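Home > Young Readers > Learning About Giving
Print this page | E-mail this page
Shares: 26

What Is a Scholarship Fund?

A scholarship is money that helps a student pay for school. The student does not have to pay it back. A scholarship fund is the larger pool of money that scholarships come from. The Sundqvist Fund is one such pool, and this page explains how it works for readers in grades three through six.

Where the money comes from

People give money to the fund. A person who gives is called a donor. Some donors are adults who once received help themselves. Others are families, shops, or clubs. A class at Jirkell School gave $49 from a bake sale in March, and that gift was recorded in the same book as every other gift.

When a donor gives money, the fund sends a letter called a receipt. The receipt says how much was given and when. Donors keep it with their important papers.

Why the fund does not spend everything at once

Imagine that you have 100 apples. If you eat them all this week, you will have none next week. If you plant some of the seeds and care for the trees, you may have apples for many years.

A scholarship fund can work in a similar way. Most of the money is saved and invested. To invest means to put money to work so that it may grow. It does not always grow, and in some years it becomes smaller. The people in charge must plan for both kinds of years. Money that is kept this way for a very long time is called an endowment (say it: en-DOW-ment). 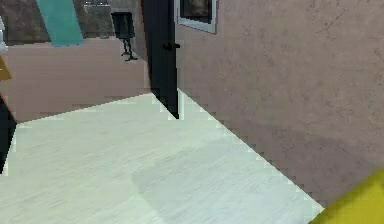
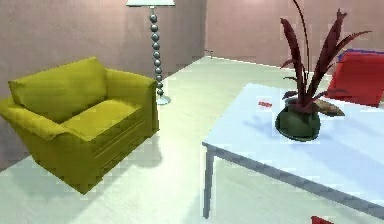

Britt-Marie Backlund
Education Officer, Sundqvist Fund

Who decides

A group of adults called the board makes the rules for the fund. The board does not own the money. Its members have promised to use it only for the purpose written in the fund's papers. This promise is called a duty. A board member may not vote on a scholarship for a son, a daughter, or any other relative.

The chair of the board is Leif Westerberg. The chair leads the meetings and makes sure that each member has a turn to speak. The secretary, Gudrun Fjeld, writes down what was decided. These notes are called minutes, even when the meeting lasts for hours.

How a student asks for help

A student who would like a scholarship fills in a form called an application. The form asks for 3 things:

- the name of the school or training program
- a short letter in the student's own words
- a note from a teacher or another adult who knows the student's work

Readers go through every application. They do not see the student's name until they have finished. Last year the fund received over 26 applications and could not say yes to all of them. Students who are not chosen may apply again.

Words to know

Donor: a person or group that gives money.
Receipt: a letter that shows a gift was made.
Endowment: money that is saved and invested so that it can help people for a long time.
Board: the group that makes the rules.
Application: a form used to ask for something.

Talk about it

If your class had a fund, what would it be for? Who would be on the board? Write down two rules that you think the board should follow, and share them with a partner.

Print this page | E-mail this page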